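**Festum repair days are back in Estgate this January**

Okay, I've been itching to send this one out! Festum, our little computer refurbishing drive, opens its doors again in January at the Rissanen building in Estgate, and I want your old desktop towers.
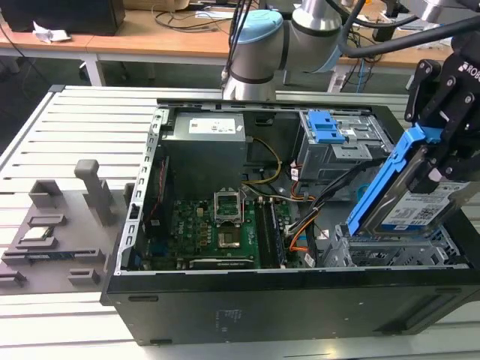 We got 227 machines back into use last season and this time I'm aiming for 328 (yes, I know, ambitious). Most of them just need a good dusting, some more memory and a hard drive in one of those blue plastic caddies. I love those caddies. The drive sits in the rails, the rails go in the bay, and you get to keep your screwdriver in your pocket.

Bring a tower any time after 9 a.m. Drop-off is free, and if you'd like yours fixed up and handed back, it's $49 plus parts. Please copy your files off first! We wipe every drive that stays with us, and I really don't want to be the one who erased your vacation pictures.

Warik, the parts shop next door, is saving us 50 used drives, so come early if yours has died. Cables welcome too, any color, tangled is fine.

Press questions: stop by the front desk at Rissanen and ask for the Festum table.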